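Mellcombe shared house – residents' meeting, May
Present: Evelien (chair), Pieter, Wagner, Thaddäus (minutes)
Apologies: Arnout, back after 4

1. Last minutes
Agreed. Pieter's name spelt wrong again, corrected.

2. Bathroom shelf
Too full, things falling in the sink. Evelien wants toothpaste and brushes in a container with compartments, everything else back to rooms. Wagner – fine, but tubes upright, crimped end up, or they leak on the rest. Agreed.

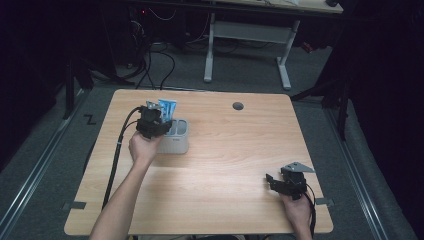 3. Table
The light wood one stays where it is on the grey carpet. Wagner asked about a cover for the cable hole, pens go down it. Pieter to look for one.

4. Kitty
41 left. Soap and bin bags to come out of that, recipts to Evelien please.

5. AOB
Thaddäus has a spare mirror, anyone intrested see him. Hot water slow in mornings – Arnout to ring landlord.

Closed 7.24, next one in June.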